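The 1,000-hour mattress, and other numbers I don't believe

I have been shopping for a mattress since June, and I would like to register a complaint about the word "tested."

Every mattress is tested now. The Norlow I lay on at the mall had a little card on the pillow saying it had been tested for 1,000 hours. I asked the salesman what happened during those hours. He said it was a lab thing. I asked whether somebody had slept on it or whether a weight had been dropped on it, and he said both, probably, and then he asked whether I ran hot at night.

I do run hot at night, so he had me there for a minute.

My trouble is that an hour count tells me how long something went on and leaves out what they were hoping to see. If you press on a slab of foam for a very long time and then write down that you pressed on it, that's a diary. What I would want to know is how far it had sagged when they were done, and how far it would have to sag before they decided not to print the card.

Then there are the reviews. Skirari, which only sells online and folds its mattresses into a box the size of a dishwasher, has 2,967 of them on its own site. I read a lot more of them than I meant to. A good share were written in the first week, by people who were mostly pleased that the box had arrived. "Can't wait to sleep on it tonight!" says one, with five stars. I'm glad for that person, but I don't see what I'm supposed to learn from it.

The bad ones are more useful, though you have to pick through them. Some are mad about the delivery truck. One is mad about a color. But there were enough people saying the same thing about the left and right edges going soft in the second year that I started to believe it -- and the company's reply under every one was the same paragraph, down to the missing comma.

And the warranty, which is 15 years, sounds wonderful until you get to the part about body impressions. The dip has to be deeper than a certain amount, measured with nobody on the bed, on an approved frame, with no stains anywhere on the mattress. I've owned my current one for almost 4 years and I couldn't swear to the stains.
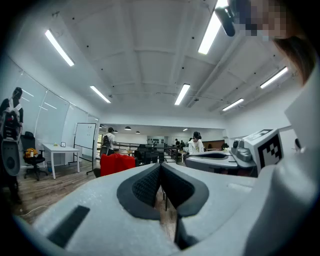

Gray grippers, black pads, a bit of floor between the jaws.

I did go back and try the Girard, which is the one my neighbor swears by. It was fine. It was also twice the price of the Norlow, and lying on one and then the other with my shoes hanging off the end, I could not have told you which was which. The store gives you a few minutes per bed under bright lights with a stranger standing by your feet. I don't know what that proves either.

There is a fourth brand, Avetis, that makes no claims at all as far as I can find. No hours, no stars, just the size and what it's filled with. I'd like to say this won me over. It made me suspicious too -- maybe they did the tests and didn't care for the results.

For now I've flipped the old one around so my feet are in the dip. It's a little better. I'll look again when the sales start, and I'm bringing a ruler.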